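I'd arranged to meet Zdenka Kos to talk about running quizzes, and I'd expected a chat about questions. Silly me. We spent most of a morning on buzzers, trays and why you should never lend anyone your good tea towels.

Zdenka runs the family quiz evenings at Stosteo, a community room with a small kitchen at one end, and she's been at it for nine years. She started as a contestant ("a terrible one, I came last with my own mother on the team") and took over when the previous host, Benedikt Haberkorn, moved away one November. He left her a folder of music rounds and a bell.

"The bell was awful," she says. "Everyone lunged for it. We had a lot of bruised knuckles, mostly grandparents."

So the bell went and the buzzers came in, a colour for every team. They live by the sink between rounds of use, on a red plastic tray with a raised rim, and that's where we did most of our talking – me leaning on the worktop, her with the kettle on. 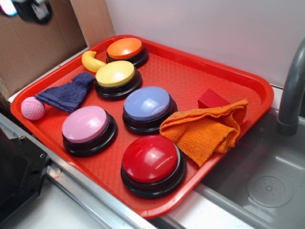

The Stosteo buzzers on their tray, with the cloths and a few bits from the props box.

I asked whether people get attached to their colours. She laughed at me.

"Attached! I've had a family go home in a sulk over lavender. Teodora Kneževič has been on the yellow team since her girls were tiny and I wouldn't dare give it to anybody else. Orange is usually new people, they take what they're given. And red is always the loud table. I don't plan it, they just find each other."

The toy banana, I learned, has a job as well. It's for the passing round, where whoever is holding it when the music stops has to answer for the whole table. The little brick is what you hand in when you want to play your joker. "You can use anything," Zdenka says. "We had a lemon once, a real one, but it got a bit sad by the end of the night."

Then we got on to cleaning, and I'm afraid I took more notes here than anywhere else. Children eat crisps at quizzes, and children also press buttons, so you can imagine. She goes over the domes with a barely damp cloth and never holds a buzzer under the tap.

"People want to rinse them, they really do. Annelies nearly had them in a washing-up bowl and I shouted so loudly that she dropped the sponge! Damp cloth, then the towel, then leave them alone for a bit. And don't pile them up." 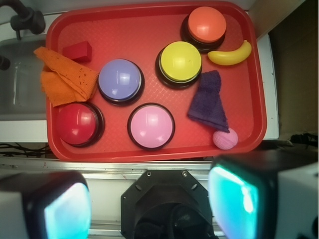

She's just as firm about keeping everything together on a tray. Before that it was carrier bags, and there was always a buzzer missing at five to seven and somebody's dad on his knees under the stage. Now the whole lot gets carried out in one go and carried back in one go. I've already stolen this idea for my board game bits at home, and I can report that my kitchen drawer shuts for the first time in years.

What about the questions, though? I did get there eventually. Zdenka keeps hers on index cards, 2,089 of them at the last sort-out, and she writes them in front of the telly. Her rule is that a ten-year-old should be able to get at least 3 in any round without help from a grown-up.

"If the kids are bored they press the buzzers for fun," she says, "and then you've lost the room. Fifty people and all you can hear is buzzing."

Her favourite wrong answer? She had to put her mug down for this one. The question was which bird can't fly and lives in the Antarctic, and a very small boy on the pink team hit his buzzer with both hands and shouted, "Grandad!"

She gave him the point.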